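Notes for whoever looks after the urn after me. Section 3: Filling, heating and draining. Last fixed up October 5, 2018, after Asanka Begum read my first go and scribbled all over it.

## 3. Getting the Gisar going

If you've skipped straight here because people are already coming through the door, fine, but please go back and read Section 2 (where it sits and what it plugs into) before next time. The Gisar is a decent urn and it'll look after you if you don't rush it. I've been running it at the Siriwardena Hall get-togethers since Nilmini Pramanik handed me the key, and nearly everything in this section is something I learnt by mucking it up first.

You'll need the urn, its lid, the drip tray, the grey jug from under the sink and a dry tea towel. The lead lives inside the urn when it's packed away. Take it out. Yes, I have filled it with the lead still in there, and it took two days on the windowsill before I was game to use it again.

### 3.1 Filling

1. Stand the urn on the bench with the tap facing out and the drip tray under the tap.
2. Check the tap is shut. The lever should be straight up and down. If it's leaning even a bit to the left it'll dribble.
3. Fill from the jug, cold water only. The hot tap in that kitchen runs brown for a while after the place has been shut up.
4. Stop at the upper line on the inside wall. There's a second, fainter line above it that's only a scratch – ignore it.
5. Put the lid on and turn it until both lugs catch. You'll feel the second one more than hear it.
6. Dry off the base and the bench around it, then plug in.

**Caution:** Never switch on below the lower line. The element sits under a plate in the bottom and the cut-out will trip to save it, and then you've got the whole reset palaver in 3.4.

**Note:** For a small crowd, half full is plenty and it heats a lot faster. I only go to the top line for the big quarterly do and the February barbecue, when they drink it in the heat for reasons of their own.

### 3.2 Heating

1. Turn the dial to the thick end of the wedge. The numbers rubbed off before my time.
2. Press the rocker switch. The red light comes on.
3. Wait. From cold, a full urn takes 60 minutes. Put it on before you set out the chairs!
4. When the red light goes out and the green one comes on, turn the dial back to the middle of the wedge. It'll hold there all arvo.

It makes a ticking noise as it warms up and then a sort of grumble towards the end. Both are normal. A high whistle means the lid is on crooked, so switch off, let it settle, put on the oven mitt and reseat it.

**Caution:** The lid vents at the back. Don't lean over to see how it's going, and don't park it under the overhead cupboards, because the steam gets into the laminate and the doors swell (second one from the left, that was me).

**Note:** If you're using the old Simus urn as a backup, keep it on a different circuit. The power point beside the fridge is on its own. Run both off the bench points and you'll lose the lights in the hall as well, and the switchboard is up a ladder.

### 3.3 Serving

1. Run half a cup off first and tip it out. The first bit sits in the tap and never gets properly hot.
2. Hold the cup up close under the spout and push the lever down gently. It locks open if you push all the way, which is handy for teapots and dreadful for anybody holding a paper cup.
3. Keep an eye on the sight glass at the front. When it's down to a third, stop and top up.
4. After topping up, turn the dial back to the thick end until the green light shows again.

I like to keep the tea things well away from the urn, on a table of their own, so people pick what they want and then come over for water. Otherwise you get a queue of folks standing at the tap deciding, and somebody always ends up with a wet sleeve. Milk goes at the far end again. Asanka reckons sugar should be by the urn and I've stopped arguing.

### 3.4 If it cuts out

1. Switch off at the wall and pull the plug.
2. Leave it until the sides are cool enough to rest your hand on.
3. Empty it through the tap, then tip out the last of it over the sink.
4. Turn it over onto the tea towel. The reset button is the small black one beside the rating plate.
5. Push it in with the end of a biro until it clicks.
6. Refill and start again from 3.1.

If it trips a second time, give up for the day and use the kettles. Don't keep resetting it. The Brernska repair people want it brought in with the lid and the lead, and they'll ask for the job number from last time, which is 210.

### 3.5 Draining and putting away

1. Switch off and unplug. Let it cool with the lid on.
2. Drain through the tap into the jug. It's good for the pot plants out the front once it's properly cold.
3. Wipe the inside with a soft cloth – no steel wool, ever.
4. Leave the lid off and the tap open overnight if you can.
5. Lead back inside, lid on top, urn on the bottom shelf.

Descaling is in Section 4, and so is what to do when the tap washer goes. Spare washers are in the tobacco tin in the second drawer. 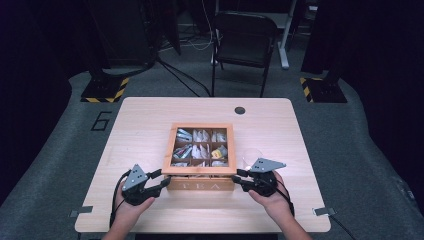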